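Westari Knitwear Returns, Folding Room
Monthly walk-through checklist, with comments
December, morning round, started 7:40

How to read this: OK means fine as found. WATCH means keep an eye on it until the next round. FIX means somebody needs to put in a ticket before the end of the shift. Comments are longer than the form asks for, as usual, and I hope people still read them!

1. Floor and walkways
Lanes between the Conen sorter and the folding tables clear: OK
Anti-fatigue mats flat at every station: WATCH
The mat at station 2 has started to curl on the side where people step off to reach the totes. Ever since the sorter took over the carrying, folders stand in one place far longer than they used to, and the mats are getting a kind of wear we never saw when everybody was walking back and forth all day.

2. Conen sorter
Emergency stops tested at both ends: OK
Side guards latched: OK
Warning light visible from the tables: FIX
You can see it fine from stations 1 to 3, but from 4 the new shelving is in the way. Please move the light and leave the shelving where it is, we waited a long time for those shelves.
Counter read 3,299 pieces for the week, against 1,810 in the same week before the sorter went in. I write it down because the pace question (item 5) comes up every month and it helps to have it in one place.

3. Hand-held grippers
Triggers return fully when released: OK
Finger pads clean, no snags or grit: OK
Pivot caps tight: OK
Cables routed away from the hands: WATCH
Cables want to drift across the work when people turn toward the totes. A clip on the table edge would do it. Station 3 already made their own out of a binder clip, and it works nicely, but let's get proper ones.
Grip strength on open knits: WATCH
Cable stitch puckers when it is held by a small gathered corner. Take a wider bite if the piece allows it, and ease off the trigger before you pull across. 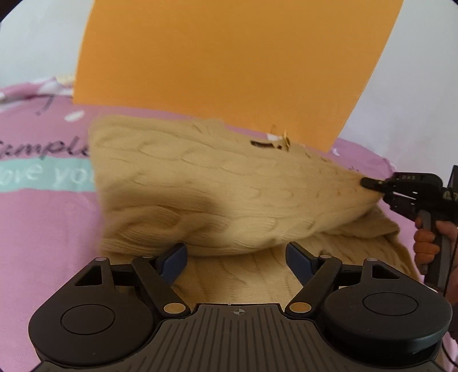 Item 3: beige cable knit held between grippers over the pink printed cloth.

4. Table cloths
Cloths lying flat, edges not bunched: WATCH
Smooth them out at the start of each shift, please. The printed ones are cheerful and I have no wish to take them away from anybody.

5. People
Breaks taken on time: OK
Task rotation followed: FIX
Rotation was supposed to be every two hours. With the sorter feeding steadily, folks tell me they lose track and stay on the grippers all morning, and by lunch the trigger hand is sore. Ustier has offered a chime on the line, and I would like us to say yes.
Training sheets signed for the Debnath update: OK
Several of the longtime folders asked whether their notes on stitch types will be kept. They will, and they are in the blue binder by the door.

Next round: same route, starting from station 4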